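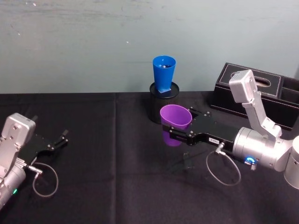

Home Ask Urnik Try It Space Bodies Stuff Grown-ups

Why Do Things Fall Over?

By Dilruba Sultana

Quick one today. Stand up. Feet apart. Now lean to the left. Keep leaning. A bit more.

Did your right foot come off the floor? Maybe you had to hop sideways to save yourself. That hop is what we're talking about.

Everything on Earth gets pulled down. You, your shoes, a bus, a raisin. The pull is called gravity and it never takes a break. So the real puzzle is why anything stays up at all. A chair is being pulled down right now and it just stands there. A pencil on its point is being pulled down too and over it goes. Same gravity. Different shape.

The balance point

Gravity pulls on every tiny bit of a thing. The legs of the chair, the seat, the back, all of it. But there is one spot where you can pretend all the pulling happens. Scientists call it the center of gravity. I'm going to call it the balance point because it's shorter.

Find one! Get a ruler, the 30 centimeter kind. Lay it across one finger. Slide it untill it stops tipping. Should be right by the 15. Now stick a blob of clay on one end and try again. The balance point moved toward the clay, didn't it? It always moves toward the heavy part.

Sometimes the balance point isn't even inside the thing. A donut's is in the hole. Just air there. Weird, but true.

The footprint

Next word. Base. The base is the part touching the floor or the table, plus all the space in between those parts. So for a chair with four legs, don't think of four little dots. Think of a rubber band stretched around the bottom of the legs. Everything inside the rubber band is the base.

Your base is your two feet and the floor between them. Feet together, small base. Feet apart, big base. People standing up on a bumpy bus spread their feet without anyone telling them to. Watch next time you ride one.

The one rule

Ready? Draw a pretend line straight down from the balance point. If the line hits the floor inside the base, the thing stays up. If the line lands outside the base, it tips.

That's the rule. Works for chairs, giraffes, trucks and you doing a lean.
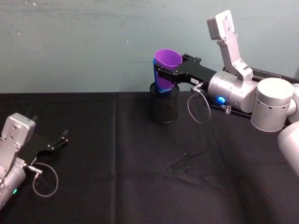 Page last changed: December

OK so how do you make something really hard to knock over? Two ways.

Make the base wide. A traffic cone has a big flat bottom for this reason. You have to push the top a long way before the line gets past the edge.

Or put the heavy part down low. Race cars are built low to the ground, with the heavy engine close to the road. A tall van going fast around the same corner would feel much more wobbly.

You can do both at once. Some floor lamps have a heavy, wide foot and a skinny pole. Looks like it should fall over. Doesn't, unless somebody gives it a good shove.

Try it: the bottle test

You need two empty plastic bottles, the same kind, with lids. Fill one all the way up. Fill the other one only a little, so the water just covers the bottom. Lids on tight. Do this over a sink or outside, please.

Push each one gently near the top with one finger, so it leans. Let go before it falls. Try leaning it further each time.

The one with a little water can lean further and still rock back, because its heavy part is way down at the bottom. The full one has its balance point higher up, about halfway. It gives up sooner.

Now do a totaly empty one. Its balance point is up near the middle as well, so it's back to being easy to tip. And it's so light that a sneeze might do it. 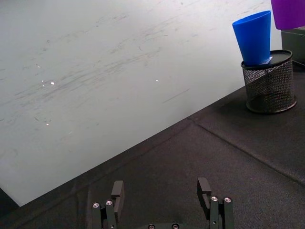
Stacks are trickier. When you pile things up, the whole pile gets one balance point, and it climbs higher as the pile grows. One block on the floor, no problem. Ten blocks, you start holding your breath. And if each block sits a tiny bit too far left, all those tiny bits add up.

A kid from Birnomer wrote in to ask if you can build a stack that leans on purpose. Yes! Take some books that are all the same size. Put one on the edge of a table and slide it out until it's just about to fall. A bit less than half of it can hang over. But if you have a few books you can get the top one to stick out further than that. The secret is to start from the top. Slide the top book out over the second one. Then slide those two together over the third. Then those three over the fourth, and so on. Each slide is smaller than the one before. Use old books. Not library ones.

What about you?

Your body does this all day without asking you. There are little tubes of liquid deep inside your ears, and when your head moves the liquid sloshes. Your brain feels the slosh, checks with your eyes and your feet, and fixes your balance superfast.

Spin around and stop. The liquid keeps on moving for a bit. Brain says still spinning! Eyes say nope! That mix-up is being dizzy.

One more trick, for a grown-up. Have them stand with their heels and back flat against a wall, feet together. Put a sock on the floor in front of their toes. Ask them to pick it up without bending their knees or moving their feet. They can't. To bend forward, your bottom has to go backward to keep the line over your feet, and the wall's in the way.

Stand close so you can catch them. Or at least get the sock out from under them.

Words to know

Gravity: the pull that brings things down.
Center of gravity: the balance point.
Base: the part touching the ground and the space in between.

Next up: why does a bike stay up when it's rolling? Grover asked that one and it's a lot harder than it sounds, so give me a little while.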